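I've been sitting on the same sofa for three weeks now, and I have opinions.

It's a Fluretti, the low one with the deep seat that shows up in every other apartment tour. My sister-in-law found it secondhand and talked me into it over the phone in about four minutes. It looks terrific. People come in and say "oh, nice couch," and then they sit down, and a look comes over them. The seat is so deep that anybody under six feet has two choices: perch on the front like you're waiting for a dentist, or shove yourself all the way back and let your feet stick out like a toddler's. I'm five foot four. I perch.

I want to make a case for the boring chair. By that I mean a seat at a normal height, with a back that goes up to where your back goes, and arms you can push on when you want to get up. My grandmother had two of them in a sort of mustard wool and I don't remember a single guest complaining, or for that matter noticing. We used to fight over the one by the radiator.

Somewhere along the line we all decided that living room furniture should be low. I blame photographs. A low sofa makes the ceiling look higher and the windows look bigger, and if you're selling a sofa (or an apartment) that's half the job done. But I don't live in a photograph of my living room! I live in the room, with a bad left knee and a cup of tea I need to put somewhere.

I took all this to Han-gyeol Oh, who reupholsters chairs two streets over from me and has heard every version of this rant. He pulled out an old dining armchair by a maker called Maeng, which I'd never heard of, and told me to sit in it while he finished stapling something. I sat there for most of an hour. I didn't fidget once. The thing was ugly, I should say, a brownish plaid with a burn on one arm, and I'd have walked straight past it in a shop. He wanted 700 for it redone in a fabric of my choice. I said I'd think about it, and I'm still thinking about it.
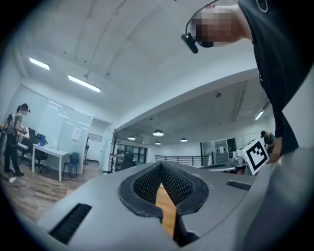 Price is the other thing that gets me. The Wirkedo lounge chair, the one with the sling seat and the little leather head pillow, is 3754 before delivery. I tried it on a Wednesday afternoon when the showroom was dead, and the salesman was very sweet and let me stay in it as long as I wanted, and the truth is I stayed a good while because I couldn't work out how to get up. You sort of have to roll. He showed me the roll. He'd clearly shown a lot of people the roll.

Now, I know what the design crowd says to this, since my friend Timo Voß says it to me every time we have dinner. He says a chair can be a sculpture, and that a room needs one thing in it that isn't sensible. Fine! I like sculpture. I've got a lamp that gives almost no light and I'd run into a burning building for it. But a lamp doesn't ask me to sit on it for the length of a movie. Timo, by the way, has a beautiful bent steel chair in his front room, and what's on it is laundry. He sits on a kitchen stool.

There are companies doing it right, or at least trying. Fandimis has an armchair for 1009 that comes in two seat heights, and I could have kissed the catalog when I saw that. Two heights! We buy pants in different lengths, and desk chairs go up and down, and then we get to the piece of furniture we spend our whole evening in and everyone's supposed to be the same size. The Fandimis isn't exciting to look at. The legs are a bit stumpy and the green is a bit dentist. I'd still take it over the sling.

If you're shopping this spring, bring a book and sit down and read 8 pages of it. Don't bounce, don't stroke the fabric, don't let anyone talk to you about the frame. Read your pages, and pay attention to whether you've moved. Then stand up without using your hands, or with them if your knees are like mine, and see how it goes. If the salesperson gets twitchy, that's a different shop's sale as far as I'm concerned.

As for the Fluretti, it stays until March at least, mostly because it took two cousins and a banister to get it up the stairs. I've put a bolster behind me and a fat square cushion behind that, and with both of them in place the seat is finally the right depth. It doesn't look anything like the apartment tours anymore. My sister-in-law came by and asked what I'd done to her couch.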